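Driltier grasp notes

Driltier is a small set of hand-held gripper recordings for learning when to open, when to close and how to approach everyday objects. We collected it for Prorkik, our imitation policy, and we're really happy with how far it goes with so little!

Two finger states are labeled in every recording -- open and closed.

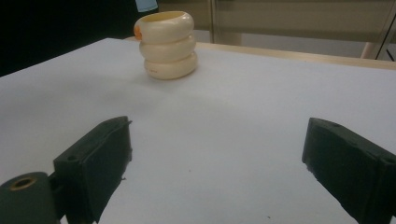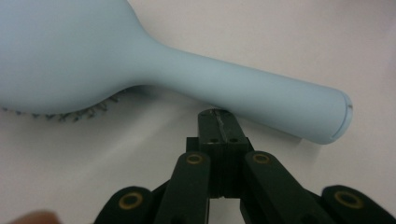 Fingers open with a stacked ring object ahead (first); fingers closed at the handle of a light blue hairbrush (second).

Training on 8 objects was enough for Prorkik to start choosing its own approach angle, and we did a little dance when it did. Labels were checked with Osagie, our viewer. Next up, in October: soft items from the Gutier shelf.

Last updated 3 May 2023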